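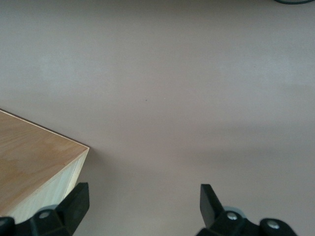 Trial 462. She typed it in and rubbed her eyes. Thirty-eight to go, then the 500 the Drelent paper promised, then sleep.

The method was simple enough to explain to her mother. Half the runs the arm closed on its first guess. Other half it waited 5 seconds, looked again, then closed. That was it. Two years in Baltcombe for a pause.

And the pause was winning. Not by a little. She'd checked the script twice, then a third time, sure she had swapped teh columns.

Phone. Cairns office again. Did she have a number yet, the reveiwers wanted a number.

"Thirty minutes," she said.

"You said that in July."

She hung up. Reset the box. Watched the fingers hang there, open, doing nothing, and caught herself holding her breath along with them. One. Two. Three.

Don't touch it, she thought. Look again.

Four.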